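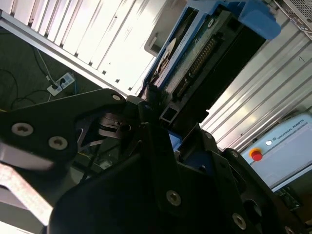 Put the money for spare fingers, fixtures and training in the first order or you will be asking for it again by December, Datstead told Oltik when the two firms met to go over the plan for a robot cell at Oltik's computer repair and reuse works.

Oltik has now taken that advice, at least in part. The company said on 19/06/2018 that it had set aside £38,000 for the first stage of the project, and that the robot arm itself would not be bought at this point. It will be leased for 24 months, with the option to buy at the end.

The cell is meant to handle parts in used desktop computers. Oltik takes in old office machines, tests them, swaps what needs swapping and sells them on. Most of that is bench work with a screwdriver. The company wants a robot to take over the part of the job that repeats most, beginning with hard drives that sit in plastic caddies and then going on to memory sticks.

Processors are on the list too, but at the bottom of it. Oltik said the sockets were too easy to damage, and it did not want to pay for broken motherboards out of the same pot.

The money has been split under four headings. Lease payments come first. After that come the gripper and its spares, then fixtures and benches, and then staff time. An earlier version of the plan had only two headings, robot and other, and was sent back by the company's own finance office because "other" had grown larger than "robot".

Skalex, the supplier, will deliver the arm and set up the control side. It will not supply the fixtures. Oltik asked for a price on those and decided to print its own, having had a 3D printer in the building for some time for making brackets and blanking plates. The plastic is cheap, the company said, but the hours spent drawing and redrawing a plate are not, and those hours now have a line in the budget. The first drafts put them down as free.

Fixtures matter more to the cost than the company had expected. A part that is always put down in the same place at the same angle can be picked up by a fairly simple program. If it is left loose on a bench, the cell needs better cameras and more set-up time, and both of those were priced in the quotes Oltik received. The difference between the two approaches came out higher than a whole year's service cover.

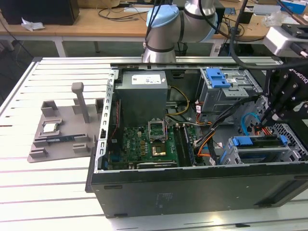
Oltik has chosen the simple approach for now. Computers will be laid on their sides by hand with the side panel off, and the case will be put against stops so that it ends up in the same spot each time. Opening the case will stay a job for people. Skalex did offer a cover-removal station, but the catches differ so much from one model to the next that Oltik could not make the figures work.

The company will start with one family of desktop towers, picked because it has a large stock of them and because the drive caddies can be released without tools. Other makes will be added only when the first is running well enough to be left alone for a shift. Each new model will need its own fixture and its own round of testing, and these have been put down as separate costs to be agreed one at a time.

Under the plan the cell has to get through 50 computers a day before the second stage is paid for. That is below what the benches manage at present. Oltik said it had kept the target low on purpose, as the cell will be working next to the existing benches and no one is being moved off them during the first stage. The staff who now change drives will be trained to load the cell, clear jams and put things right when a drive does not seat properly.

Training takes up 26 days of staff time across the team. Skalex includes some tuition in its price, but only for the people who attend the handover, and Oltik has two shifts. The rest will be done in-house, using a set of written steps that the company plans to put together during the first weeks.

The choice of gripper took longer than the choice of arm. Three types were looked at. A suction type was ruled out early, as the caddies do not have enough flat surface to hold by. A powered screwdriver head was thought useful but was put off to the second stage. That left two-finger grippers, and the argument then was over the fingers. Standard ones come with the gripper. Custom ones, cut to fit round the caddy and get past the edge of the drive bay, cost extra and wear out.

Datstead's view was that fingers should be treated as a consumable, in the same way as drill bits, and bought in sets. Oltik has ordered three sets. Skalex had suggested two.

There was also some debate over cameras. The plan allows for one looking across the bench and one at the wrist. The wrist camera was almost dropped to save money, and was kept after the works team pointed out that a person checking a fault would want to see how the drive was lining up with the bay, and that a view from the side is often blocked by the case or the power supply.

Cables are another item that has been moved up from small print to a proper line. The company's existing benches have grown their wiring bit by bit, with extension leads added as they were needed. The quote for the cell did not include any electrical work beyond plugging in the controller. Oltik has added money for fixed sockets and trunking, along with an allowance for the guard panels and emergency stops that its insurer is likely to ask about. That allowance is a guess and is marked as one in the budget.

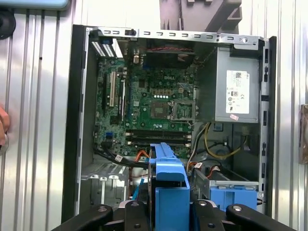

Loose wiring inside the computers is a problem of a different sort, and one that cannot be bought away so easily. Power and data leads lie where the last person left them, and a lead across the mouth of a drive bay will stop a caddy going in. For the first stage a member of staff will tuck the leads back before the case goes into the cell. Oltik has timed this on its benches and counted it as part of the cost of each machine. It makes the savings look smaller, and the company said it would rather know that now.

Software is being handled through Boros, the stock system Oltik already uses. Every drive that comes out of a computer has to be logged, and the log has to show which machine it came from. At the moment staff scan the label by hand. The cell will send its own record to Boros once a link has been written, and the price for that link has been agreed as a fixed sum. Until it is ready the scanning will carry on as before.

Data wiping is not part of the project. Drives will go from the cell to the same wiping room as now, under the same rules, and customers who ask for their drives to be destroyed will still get a certificate from a person.

Oltik looked at buying second-hand before it settled on the lease. Used arms were on offer at prices well below new, and the works team was in favour. What decided it was the service cover, which Skalex would give on its own leased equipment but not on an arm bought elsewhere. A used arm that broke down in the second month would have taken most of the fixtures money to put right.

The lease can be ended early for a fee, and the fee falls over time. The company has kept that sum in reserve and will not spend it on anything else in the first year. There is a smaller reserve for broken parts. Both sit outside the £38,000.

Datstead has been asked to look over the figures again once the cell has been through its first full month. It will be given the number of computers handled, the number of stops, the hours spent on each stop and the cost of any boards or drives damaged. A decision on the second stage, which would add the screwdriver head and a second fixture bench, is due in December.

Oltik has other repair jobs it would like to look at, among them laptops and small servers, but neither has been costed. Laptops in particular have too many screws, the company said.

Firms that want to see the cell will be able to ask for a visit after handover. Oltik has not set a date for this and is waiting for Skalex to confirm delivery.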